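Research Engineer, Bimanual Manipulation (fixed term)

Witesum Laboratory, Anunholm site
Reference: Arruda / post 3
Applications close at noon on the last working day of March

Summary

The Witesum Laboratory is recruiting one research engineer to join Arruda, a project on how two-armed robots learn to handle thin, flexible items from recorded demonstrations. The post is full time and based on site in Anunholm. It suits someone who has already kept a robot cell running and who is comfortable being judged by the quality of the data that comes out of it.

The post reports to Covadonga Requena, who leads the manipulation group.

Background to the project

Arruda studies a narrow question: how much of a policy's failure on paper handling is due to the policy, and how much to the way its demonstrations were collected. Our working method is called staged relabelling. An operator performs the whole task by teleoperation, for example putting a folded sheet into an envelope. The recording is then divided into contact stages (approach, first touch, lift, insertion, release), and each stage is scored separately. Stages that score poorly are recorded again from a matched starting state, and the new segment replaces the old one in the training set. The rest of the episode is kept.

In the first study we collected 327 complete episodes and trained the same network on the original and on the relabelled data. Relabelling reduced failures at the insertion stage. It had no measurable effect on the approach stage, and it made release slightly worse. The last result was not expected and is still not explained. One possibility is that operators, when asked to repeat only a short segment, open the gripper sooner than they would at the end of a full episode. Another is that our stage boundaries are placed too late. Finding out which of these is correct is the first task of the person appointed.

The cell

Work is done on a two-arm cell with both arms mounted on a common rail at the front of the work surface. Each arm carries a parallel gripper with two fingers. The surrounding walls are covered with gridded panels. Task items include envelopes, sheets of paper, and a small set of household objects such as a plastic wine glass and a wire rack. Paper items are discarded when their creases begin to affect the result, and this has to be logged.
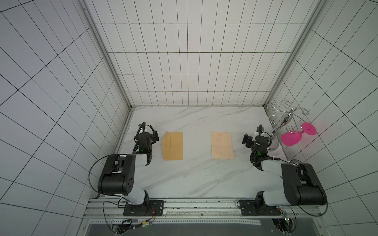
Relabelling is only worth the trouble if the matched starting state really does match, and I would want applicants to be told that most of the job is there, was the remark Requena asked us to include when a draft of this notice was passed round. She added that a sheet of paper which has been gripped once is a different object from one which has not, and that the present matching procedure takes no account of this.

The group accepts the criticism. The procedure compares item position and orientation on the surface and ignores the condition of the item. A better measure is needed, and the successful applicant will be expected to propose one within the first 3 months.

Duties

The research engineer will:

Maintain both arms, their grippers, cabling and control boards, and keep a fault log that other people can read.

Run and supervise demonstration sessions, including the training of new operators.

Maintain the recording software, in particular the synchronisation of joint states, gripper commands and camera streams.

Design and carry out the release-stage study described under Background, including its statistical plan. The plan must be written before collection starts.

Extend Cikico, our in-house tool for marking stage boundaries, so that two annotators can mark the same episode independently and their disagreement can be measured.

Prepare data and documentation for publication. Failed episodes are published with the rest.

Contribute to papers as a named author.

There is no teaching attached to the post. There is a share of routine work - cleaning the surface, replacing gripper pads, checking calibration at the start of a session - and it is divided equally among everyone who uses the cell, including the group leader.

Essential requirements

A degree in engineering, computer science, physics or a related subject, or equivalent practical experience.

Good working knowledge of Python and of at least one compiled language.

Experience of running experiments on a physical robot arm. Simulation alone is not sufficient for this post.

An understanding of coordinate frames, calibration and timing errors, and of how each of these shows itself in recorded data.

The ability to write a clear experimental protocol in English.

Desirable

Experience of teleoperation with two arms.

Experience of imitation learning, either in training policies or in evaluating them.

Some knowledge of annotation studies and measures of agreement.

Familiarity with the handling of paper, film, cloth or other flexible material, in research or in industry. Applicants from packaging, printing or mail sorting are encouraged to apply and need not have published.

Terms

The appointment is for 13 months in the first instance. Extension depends on funding and on the outcome of the release-stage study, though a negative result will not count against it. Roughly half of working time is spent at the cell and the remainder on software, analysis and writing. Because of the work at the cell the post cannot be held remotely, but desk days may be taken at home by agreement. Start and finish times are flexible outside booked sessions.

Salary is set on the laboratory's engineer scale according to experience. The scale is sent to any enquirer on request. Relocation costs are met up to a fixed limit.

How to apply

Send a CV, a covering letter of no more than one page, and a description of one experiment of your own which gave a result you did not expect. The description should state what was measured, what you first believed the cause to be, and what you did next. It may be work that was never published. Please do not send videos.

Shortlisted applicants will be invited to Anunholm for a half-day visit. It consists of an interview, a short session at the cell under supervision, and a practical exercise in which you are given a set of recorded episodes and asked to mark the stage boundaries. The exercise has no single correct answer, and we are interested in how you justify your choices. Travel is paid. Applicants who need an adjustment to the format should say so when accepting the invitation.

Informal enquiries about the method or the cell may be addressed to Covadonga Requena through the laboratory office. Questions about salary, contracts or relocation should go to the office directly. Please quote the reference given at the head of this notice in all correspondence.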